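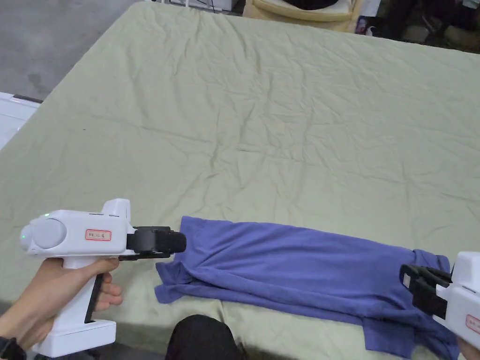 À en croire un message reçu par le support, la procédure précédente laissait croire que l'étalonnage des mâchoires pouvait se faire à vide, et la pince droite dérivait dès la première série de pliages. La remarque est fondée. L'étape 4 a été réécrite en conséquence.

Documentation > Poste Filano > Entretien > Pinces à main
Dernière mise à jour : 2019-08-30
Temps de lecture : 4 minutes

Réglage et entretien de la paire de pinces à main du poste Filano

La présente fiche s'applique au poste de pliage Filano équipé de deux pinces Hito à gâchette. Elle concerne les opérateurs habilités du site d'Aledberg. Toute intervention sur la carte interne relève de l'atelier Osagie et n'est pas traitée ici.

Matériel nécessaire
- un chiffon non pelucheux ;
- un pinceau souple ;
- un tournevis de réglage isolé ;
- un tee-shirt de référence, plié dans le sens de la longueur en une bande étroite ;
- le terminal de réglage du poste.

1. Mise en sécurité
Interrompre la session depuis le terminal, puis relâcher les deux gâchettes. Poser les pinces à plat. Ne pas les suspendre par leur câble lorsque le poste en est pourvu. Attendre l'extinction du voyant avant d'approcher le tournevis des mâchoires.

2. Nettoyage des mâchoires
Brosser les surfaces de contact de l'intérieur vers l'extérieur. Les fibres s'accumulent surtout à la racine des mâchoires, où elles faussent la lecture de fermeture. Aucun solvant n'est autorisé. Si un dépôt résiste, passer le chiffon à peine humidifié et laisser sécher 20 minutes.

3. Contrôle de la course à vide
Remettre le poste sous tension et ouvrir la page « Course » du terminal. Pour chaque pince, relever la valeur affichée dans les deux positions extrêmes :
- mâchoires fermées, gâchette enfoncée à fond : 335 ;
- mâchoires ouvertes, gâchette relâchée : 2769.
Un écart supérieur à 20 points sur l'une ou l'autre valeur impose de reprendre la vis de butée, par quarts de tour, puis de recommencer le relevé.

4. Étalonnage sur textile
Étendre le tee-shirt de référence sur le plan de travail souple habituel. Un drap froissé ne gêne pas l'opération. Saisir une extrémité de la bande avec la pince à étalonner et maintenir l'autre pince au-dessus du plan, sans toucher le vêtement. La valeur attendue pour le tissu serré est de 398, avec la même tolérance qu'à l'étape 3. Valider, relâcher, puis répéter la prise à trois reprises. Intervertir ensuite les rôles des deux pinces.

L'opérateur garde les poignets dégagés. Une manche ou une sangle qui passe devant la gâchette en limite le retour et conduit à enregistrer une ouverture incomplète.

5. Remise en service
Enregistrer les valeurs sous le numéro de chaque pince. Les deux jeux de réglages ne sont pas interchangeables, y compris lorsque les relevés sont identiques. Relancer la session et effectuer un pliage complet avant de rendre le poste à la production.

Périodicité
Les étapes 1 à 3 sont réalisées chaque semaine, l'étape 4 après tout démontage des mâchoires ou tout changement de textile de référence. En cas de dérive persistante après deux étalonnages, retirer la pince du poste et l'adresser à l'atelier Osagie, accompagnée du dernier relevé de course.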